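The Sedora open day is a yearly public demonstration of two-armed robots, held each August in the workshop wing of the former Katona printing house in Jimska. It is run by the Sedora group, a small automation outfit that builds and programs tabletop robot arms. The event is best known for its bench sessions, in which a pair of arms handles everyday objects in front of visitors, and for the long dispute over what those sessions show.

Background
The first open day was a closed affair for suppliers. Kálmán Tóth, who then managed the workshop, let the public in the following year, and the sign-in book recorded 344 names. Later editions did better, with 1,315 visitors at the largest one. The group has described this growth as proof of public trust in household robots. The sign-in book does not record what people thought, and it includes everyone who came through the door for the free lunch in the courtyard.

Admission is free. Visitors enter in groups, stand behind a rope and watch each session for as long as they like. There is a printed schedule, which has rarely been kept.

The bench sessions
The main attraction is a wooden bench with one arm on each side. The published aim is "two-handed handling of common objects without special fixtures." In plain terms, the arms are supposed to pick things up, hold them steady and bring both grippers to bear on the same item. The bench is not cleared for the sessions, and the group makes a point of this in its handouts, saying that a tidy table would prove little. On that point its critics agree.

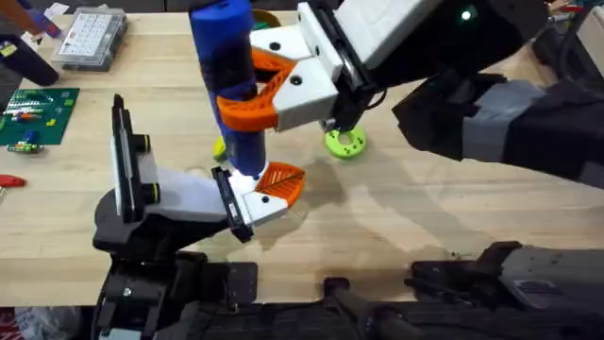
Zsolt Juhász objected in the workshop's guest newsletter that holding a thing up is the easy half of the job, and that he had stood at the rope for most of an afternoon waiting for the other half. He asked for a plain list of tasks, with passes and failures marked on it, to be hung next to the bench. Judit Orbán answered in the same issue that such a list would be unfair to work still in progress. Juhász wrote back that the posters did not say it was in progress. No list was hung that year or the year after.

The grippers used at the bench carry orange fingertips with a slatted shape, mounted on white finger pieces. They are meant to give a little when they press on something, so that an object does not have to be met at one exact angle. The idea is a common one and the group does not claim it as its own. How much of the handling is owed to the soft tips and how much to the control program has never been stated at an open day, although visitors ask every time.

Claims and measurements
A leaflet handed out at the third edition stated that the arms had completed "100 handovers in a row." It did not say which object was used, how far it traveled, or whether a person had put it back in the same spot each time - a detail that would change the meaning of the figure completely. Réka Jakab, who wrote the leaflet, later said the trials had been run in the morning before the doors opened. No recording was offered. The phrase was dropped from the next leaflet and replaced with "reliable handovers," a wording that cannot be checked at all.

A second figure, 800 hours of bench time, appears on the banner over the entrance. It seems to include hours when the arms were powered but idle. The group has not corrected this reading when it was put to them.

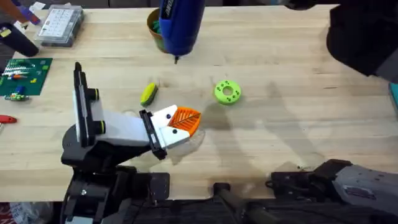 Pauses are the part of the sessions that regular visitors talk about most. Staff explain them as planning time, as a safety stop, or as a change of task, depending on who is asked. All three may be true. From behind the rope there is no way to tell them apart, and there is no screen showing what the program is doing. Requests for one go back to the second edition.

It is also unclear how much of a session runs on its own. The handouts use the word "autonomous" on the front and "operator-assisted" on the back, in smaller type. Kornél Jakab, who runs the afternoon sessions, has told visitors that the share varies from day to day.

The Zonia talk
Each open day closes at 4 p.m. with a talk on Zonia, the group's control software. It is given upstairs with slides and no hardware. Questions are taken in writing. The slides are posted afterward, but the answers are not, and the only accounts of them come from notes kept by people in the audience, which disagree on several points.

See also
Katona printing house
Jimska workshop wing
Zonia (software)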